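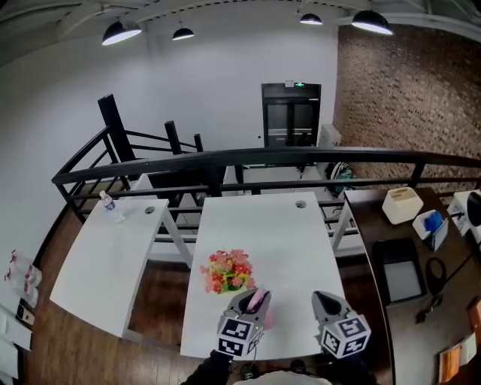 The upper level at Wallbridge, with the two white desks and the potted flowers.

Wallbridge Shared Workroom – Notes of the November Users' Meeting

The meeting opened at 4 o'clock with a welcome to everybody, and a particular welcome to those who had not been before and had to try both staircases. Apologies were received from the Penrose book group, who were out on their annual walk and sent their good wishes and a tin of shortbread, which was much appreciated.

Notes of the last meeting
Agreed as a fair record, with one small correction: the kettle was bought from the tea fund and not from the room hire money.

The desks upstairs
There was a long and good-natured talk about how the two white desks ought to stand. Several people like the one on the left set at a slant, as it leaves more elbow room and you can chat across to the other desk without twisting your neck. Others would sooner have both square to the railing, so that a chair can be got past on either side. It was agreed to leave the slant until after the winter and then ask again. Users are kindly asked to lift the desks when moving them, as the wooden floor has just been done and we would all like it to stay nice for a while.

The round cable holes in the desk tops were mentioned. Chargers should go down through these wherever possible and not trail over the front. Two extension leads from Vodell are on order and will be kept in the cupboard downstairs.

Flowers
Warm thanks were recorded for the little pot of artificial flowers. The reds and oranges cheer the desk up no end against all that white, and they need no watering, a great mercy after what became of the fern. It was suggested that a second pot might go on the table on the lower level, and the meeting was happy to spend up to £30 on this, although most felt it could be done for a good deal less.

Bottles and bags
A gentle reminder that water bottles should have their caps done up properly and go home at the end of the session. Anything left near the railing will be put in the lost property box, and bags are best kept well back from it on both levels. The black rails are due a wipe down and a duster will be left out for anybody with a spare few minutes.

Doors
The glass double doors under the exit sign are to be kept clear at all times, please, including during deliveries. Bruvix have been asked to look at the closer on one side, which has been slow of late, and have quoted £90 for the visit. Agreed.

Any other business
A request for a coat hook on the brick wall was discussed. Drilling would need permission from the landlord, so a letter will be sent and a free-standing rack priced in the meantime.

The meeting closed at 5.15 and the shortbread was finished.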